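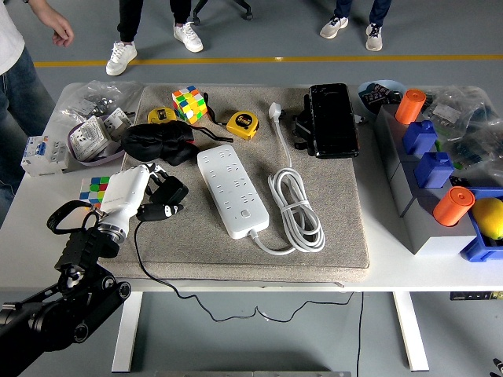 Canvas tension and ring post spacing on a 16-foot ring

ropebreak_16
Posted 27 June 2019

Looking for numbers from people who maintain their own ring. We run a 16-foot Brornik, bought used in April. Frame is straight, no cracked welds that I can find. Ropes are real rope wrapped in tape, not cable. The problem is the top rope on the hard camera side. It loses tension over a show and by the main event anyone running it is going a good foot past where they want to be. Turnbuckles are backed out evenly at the start. I re-tension at intermission and it goes slack again.

Things I have checked: turnbuckle threads, hook wear, post base plates. The posts do lean in slightly under load but they lean the same on all four corners.

Jalutar
Re: Canvas tension

How old is the rope and what is the core? Natural fiber keeps stretching for a while after it is hung, and if it was replaced by the seller right before the sale you may just be seeing the initial stretch. Hang it, tension it, leave it overnight, tension it again. Don't judge it on show day.

ropebreak_16
Re: Canvas tension

Seller said the rope was on there two seasons. No idea on the core. I would have to cut the tape to look.

KulikRingCrew
Re: Canvas tension

Then it isn't initial stretch. Only one side going slack points to the splice or the clamp. If the rope is one continuous loop through all four corners, the slack should spread out some. If yours is concentrated on one side, something is holding at the corners and something is slipping on that side. Peel the tape where the two ends meet and look for shiny marks.

Also, cable. I know people don't want to hear it. Cable in a rubber hose holds tension all night and you check it once.

Jalutar
Re: Canvas tension

Cable holds tension, agreed. It also doesn't give, and a crew that trained on rope will bounce off it wrong for a month. Ribs and the back of the arm take the worst of it. For a school that also runs shows I would not switch over one bad splice.

KulikRingCrew
Re: Canvas tension

We switched a school ring. The trainees adapted in a couple of weeks. The complaints came from the veterans.

Jalutar
Re: Canvas tension

Veterans are the ones people bought tickets for.

jlhsu
Re: Canvas tension

Jui-lin Hsu here, I did ring setup for Rivadeneyra Pro until they folded the touring side. Two separate questions in this thread. Rope versus cable is preference. Slack on one side is a fault and should be found before the next show, whichever material you end up with.

Order I would go in:

Pull the turnbuckle pads on both ends of that side and mark the rope with a paint pen where it passes each buckle. Run a practice. If the marks have moved, the rope is traveling through the corner. If they haven't moved and the side is still slack, the turnbuckle is unwinding. Ours did that. The bodies rotate a little every time the rope is hit, and a worn thread lets them. A jam nut or safety wire stops it.

Then look at the splice as Kulik said.

ropebreak_16
Re: Canvas tension

No jam nuts on any of mine. I checked the threads for damage but not for rotation. Will mark the bodies as well as the rope.

What are people paying for a full rope set? I was quoted 825 wrapped, or 900 with new turnbuckles.

KulikRingCrew
Re: Canvas tension

Take the 900 if the turnbuckles are forged. Ask. If they can't tell you, buy the rope from them and the hardware somewhere else.

tagrope_dan
Re: Canvas tension

Is nobody going to bring up the posts? Posts leaning in under load means the base connection has play in it. Even on all four corners just means all four are worn. Every bit of lean comes straight off your rope tension.

jlhsu
Re: Canvas tension

Some lean is normal on a bolted frame. I would measure it at the top with the ropes off and again with them tensioned. We accepted roughly 2 inches on the old touring ring and shimmed anything over that. It wouldn't explain one side only, but it is worth having the number.

tagrope_dan
Re: Canvas tension

Two inches is a lot. I would have shimmed at half that.

ropebreak_16
Re: Canvas tension

Marked everything and ran drills last night. Rope marks did not move. The turnbuckle body on the entrance side corner backed off most of a turn, the other one stayed put. Ordering jam nuts for all twelve. Haven't measured the posts yet — the ring is down until the next practice.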